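Fadham Postgraduate Forum > Doctoral study > Applications and transfers
Thread: Credit transfer into the Public Health PhD, methods modules

quillback
I hold a research master's from Wadenberg and have an offer for the doctoral programme in public health at Fadham, August intake. The handbook says up to 65 credits of prior study may be counted towards the taught part. It doesn't say whether the limit applies before or after the methods core is taken out. My master's included regression, survey design and a module on evaluation of community programmes. Has anyone had methods modules accepted in the last couple of intakes?

tarn_edge
After. The core is assessed separately and the limit applies to the remainder. I had two electives counted and nothing from the core.

ossuary12
That isn't how it was applied to me. I came in with a similar background and regression was accepted as core. The condition was a syllabus, the marked coursework and a letter from the awarding department confirming the level. The 65 was applied to the total, core included. Which version of the handbook are you reading, tarn_edge?

tarn_edge
The current one. Section 7, second paragraph: "core modules are considered on their merits". I read that as a separate process from the general limit.

ossuary12
"On their merits" describes how they are judged. It says nothing on where the credits are counted. The table at the end of the same section gives a single column for transferred credit.

quillback
Thanks both. I have the syllabus for all three modules. Marked coursework I only have for two, as survey design was assessed by a written exam and the scripts are not returned.

mallow
For exam-based modules they accept the question paper plus the transcript. Ask Wadenberg for the paper early, it took mine 3 weeks to send one. Also check the age of the module. Anything finished more than 7 years before registration is refused outright, whatever the mark.

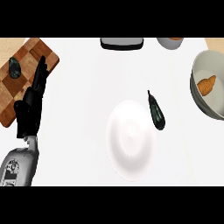 On the evaluation module, I would not put it forward as core. The Fadham version covers quasi-experimental designs and cost analysis, and it leads directly into the second-year practical. If yours was mainly logic models and stakeholder interviews, the panel will list it as an elective at best.

quillback
It had one unit on interrupted time series. No cost analysis.

mallow
Elective, then.

deskfan_b
Slightly different view. I'd take the whole core again even if they let you skip it. The qualifying paper is set from the lecture material and the notation is peculiar to the department. Two people in my year had regression waived and both spent the spring relearning it from the slides.

ossuary12
I had it waived and passed the qualifying paper first time. The notation is set out in the reading list. It is an afternoon's work.

deskfan_b
For you. The multilevel section is not in the reading list and carries a third of the marks.

ossuary12
It was added after my year, so I accept that point. The general argument I don't. Repeating a full module for one section is poor use of a funded term.

tarn_edge
Funding is the other thing to check. If quillback is on the Schwerdtfeger studentship, the stipend is tied to registered credits per term. Drop below the full load through a waiver and payment is reduced unless you register for something in its place. The terms call this "substitution" and it needs the supervisor's signature.

quillback
I am on the Schwerdtfeger, yes. I hadn't seen that clause. Does supervised reading count as substitution?

tarn_edge
It did for a colleague in nursing. I can't say whether public health treats it the same way.

mallow
It does, provided it has a module code. Your supervisor sets it up in Fureo under "individual study". Without the code the finance office can't see it. The transfer form is in Fureo as well, under Student Record and not under Applications, where you'd expect it.

quillback
Found it. The form has a single box for credits claimed and no way to mark a module as core or elective.

ossuary12
Which supports one limit for everything.

tarn_edge
It supports the form being badly designed. Put the split in the free text field and ask for a written ruling. I'd still like to see one.

quillback
Submitted this morning at 9.40 with regression and survey design as core, evaluation as elective. I've asked for the counting rule in writing and quoted the second paragraph of section 7 along with the table. Will post the reply when it comes.

deskfan_b
Ask them for the multilevel slides while you're at it.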